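Jistum Open Day at Adberg: Trying the Mocanu Gripper and the Rullano Simulator

Posted Oct 30, 2018

I've been curious about the Mocanu ever since Jistum started showing it in April, so when they opened up the Adberg workshop for visitors I drove over with a thermos and a list of nosy questions. I run a very small shop and I'd like a small arm to do the boring picking jobs. I'm no engineer. Keep that in mind if you build these things for a living!

The visit runs 90 minutes and it's free, though you have to book a slot. You get a quick talk, a look at the real hardware on the benches, and then 30 minutes by yourself with the simulator, Rullano, which comes bundled with the gripper. I thought the simulator would be the part where I checked my phone. I ended up liking it more than the hardware demo.

The hardware demo

The gripper is a two-finger thing with a lot of linkage behind it, all black, and it moves more quietly than I expected. They had it picking up sponges, blocks and a roll of tape, and it did fine with all of those. I asked if I could hand it my car keys and they let me, which I appreciated (plenty of demos I've been to are strictly look-don't-touch). It dropped them twice and got them on the third try. Flat, slippery things are clearly not its favorite. The staff said so before I did, so points for being straight about it.

My one grumble is that the talk went by too fast. The speaker ran through force settings in a minute or so and then moved on to cables, and I'd have swapped the whole cable section for more on force. The handout doesn't cover it either. Also, it's loud in that building — bring a pen, because you won't hear everything the first time.

Getting going in Rullano

You sit down at a PC with a game controller and you're driving within a couple of minutes. Left stick slides the arm, right stick turns the wrist, triggers open and close the fingers. I've played enough video games that this felt natural, but the woman at the next PC told me she'd never held a controller and she was picking up blocks before I was, so make of that what you will.

There are 11 practice tables to load. The early ones are single blocks with loads of room. Later on things get crowded and you have to think about what your knuckles are going to bump into while your fingertips are busy. I spent most of my time on those.

The wrist view

You can switch between a view from across the table and a view from the wrist, and the wrist view is where I learned the most. It's humbling. From across the table everything looks easy, and then you switch and find out how much of your own gripper is in the way. I kept losing the bottoms of things behind the linkage, and twice I closed on plain air beside the thing I wanted. After a while you start parking the arm with the fingers well apart and having a good look before you commit.

The shadows help a lot with that. The arm throws a shade over the tabletop that shifts as you drive, and once I started paying attention to it I got much better at guessing how high up I was. The tabletop itself has a nice woodgrain to it. The dark objects are harder work. Black fingers next to a black-ended cylinder is a lot of black, and I'd love a setting that tints the gripper some silly bright color. I asked, and there isn't one yet.

The tilted pair was my nemesis: one slim cylinder, one fatter one with a domed black top, leaning toward each other at the bottom so they make a skinny V, with a big dark gray panel right beside them. I wanted the fat one. I had a whole lot of open table on the other side and still managed to come in from the wrong angle over and over.

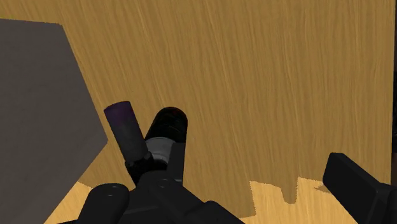
What it costs, and would I buy it?

The bundle is $2248 with the gripper, the mounting plate, the power supply and a Rullano license. The arm is extra, so do your math first. That's real money for a shop my size and I haven't ordered one. I'm leaning toward it, mostly on the strength of the simulator, which you can practice in at your desk while the actual gripper stays safe in its box.

If you've got keys, coins or other thin stuff to handle, take some along to the open day and try them before you pay for anything. If your parts are chunky I think you'd be happy with it. Parking is behind the building, and the coffee is decent but gone early.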